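Arnulfo Valderrama
June 2023

Read the new Onotach guidance on testing two-arm robots in simulation. 40 pages. I have complaints. (1/5)

Rule one says a task "passes" after 766 simulated runs. Passes what? Same banana, same placemat, same lighting? Run it as often as you like, you've tested one kitchen.

18 replies 74 likes 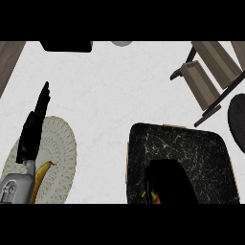
Section 7 is worse. It asks for a success rate and never says who defines success. Canen counts a grasp. Uddin wants the object set down again. Both get to print the same badge. (3/5)

I'd settle for two changes. Publish the failed runs next to the good ones. And write down every setting you touched between attempts, including the friction values, please, I'm begging.

7 replies 31 likes

Comments are open until August. I sent mine in. Last round I got a form letter, so we'll see. (5/5)

Search posts Try "robot safety"
1 min read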